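Pekutwood workshop, notebook, July
Cotton sheeting: shrinkage in warp and weft, second round
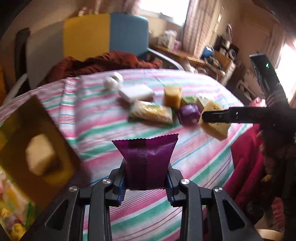 Why does a cotton sheet come out of the wash shorter but hardly any narrower?
The warp yarns, which run the length of the cloth, are held under tension during weaving and finishing, and they relax when the cloth is wetted. The weft is under much less tension, so it has less to give back.

Purpose of this round: repeat the first set of washes on the Etari plain weave with a longer gauge length, then see whether the drying method moves the figure more than the wash temperature does. The first round used short gauge marks and the reading error was as large as half the effect. Those pages are struck through and should not be quoted.

Material
Etari bleached cotton sheeting, plain weave, full width, from the roll on the lower rack. The first few turns of the roll were discarded as they had been creased and damp at some point. All pieces cut from the middle of the width, clear of the selvedge by a hand's breadth. Edges overlocked on all sides. The overlocking pulls in slightly, so keep the marks well inside it.

Marking
Gauge length 700 mm in both directions, three pairs of marks per direction. Marks sewn in dark polyester thread, a single stitch each, knotted on the back. The laundry pen used in the first round spread in the hot wash and gave a mark wider than the graduation on the rule. Sewn marks take longer but can be read to half a millimetre.

Conditioning
Pieces laid flat overnight on the mesh shelf before the first reading and before every reading after that. The room was not controlled. The wall hygrometer stayed within its middle band throughout and no piece was measured in the afternoon, when the sun comes on to that side of the building.

Wash
Two temperatures, 30 and 80 degrees, on the same drum and the same programme length. Load made up to constant dry weight with old sheeting, weighed on the Remton bench scale. Lodhi powder, level scoop, same tub for all runs. No softener. Spin speed left on the low setting in all cases. The machine's own temperature display was checked with a probe in the drain hose on the hot run; it read slightly high, which is acceptable for a comparison but means the hot figure belongs to a wash a little cooler than its label.

Drying
Half the pieces flat on mesh, half tumbled on medium heat until the sensor stopped the drum. No line drying this time. A wet sheet pegged by its short end hangs on its own weight and recovers some length, and I do not want that mixed in with the rest.

Measuring
Cloth laid on the glass-topped bench, smoothed outwards with the flat of the hand and left to settle. No pulling. Steel rule laid alongside the marks and read from directly overhead. Each pair read, then the whole set read again with the cloth turned round. Where the two readings differed by more than one millimetre the cloth was lifted, relaid and read afresh.

Results, first wash, mean loss over the 700 mm gauge

30 degrees, dried flat: warp 9 mm, weft 3 mm
30 degrees, tumbled: warp 19 mm, weft 8 mm
80 degrees, dried flat: warp 16 mm, weft 5 mm
80 degrees, tumbled: warp 31 mm, weft 11 mm

Our working limit is 4 per cent, so 28 mm on this gauge. Only the hot and tumbled pieces go over it, and only in the warp.

Going from flat to tumbled at the low temperature costs 10 mm in the warp. Going from the low to the high temperature with flat drying costs 7 mm. The tumbler is therefore the larger of the two effects on this cloth, though the margin is small and I would want another roll before putting it in writing to anyone. The two together cost more than the sum of the two taken separately, 22 mm against 17. Possibly the hot wash strips more of the finish and leaves the yarns freer to move in the drum. No evidence for that here beyond the handle of the cloth, which was noticeably limper after the hot wash.

Later washes
The 30 degree flat pieces were put through again until the readings stopped changing. Most of the loss had occurred in the first wash. The second added a little in the warp, the third was within reading error. The weft did not move after the first wash. The hot tumbled pieces were still creeping at the third wash and have been left in the series.

Problems
One tumbled piece came out rolled in a rope with the backing load and had dried with a hard crease across the warp marks. It was rewetted in cold water, laid flat and measured the next morning. The reading agreed with its neighbours but is bracketed in the table and left out of the mean.

Overlock thread broke on one hot piece and the edge frayed as far as the first weft mark. That pair is lost. Use a wider margin next time.

Some skew was visible in all the tumbled pieces. Corner to corner measurements were not taken before washing, so there is nothing to compare with. Add diagonals to the marking sheet.

Cutting allowance
For sheets cut from this roll, add the low temperature tumbled figure to the length and half as much to the width, then hem. Do not prewash lengths for customers who wash hot without asking them how they dry. A prewashed and tumbled length has given up most of its shrinkage but presses badly and is harder to cut square, so tear it along the weft and true the edge afterwards.

The hem thread needs watching as well. Cotton thread went in with the cloth and the hems stayed flat. Polyester did not shrink and the hem on the trial corner puckered after the hot wash, worst where the stitch was short. Lengthening the stitch helped. Reducing the top tension helped more.

To do
Carry the hot tumbled pieces on until two readings agree.
Cut a fresh set from the second Etari roll and repeat the 30 degree runs, flat and tumbled.
Check the steel rule against the long one in the cutting room.
Mark up one set with diagonals for skew.
Clean the lint filter between runs. It was done before the first load and then missed.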